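Friday was meant to be the flower day. I'd got up to 10 clean pick-and-place runs out of the pair on the old task, so I thought, right, roses! Then the right arm froze halfway through a reach and threw an overcurrent fault, and it did it again after a restart. 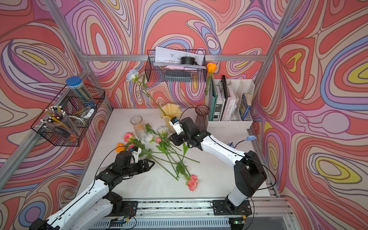
Both arms over the roses, one orange one in the purple vase.

Apostolos reckons it's the elbow motor. I think it's my cable routing – I'd pulled it far too tight in August. New motor's on order from Endik anyway.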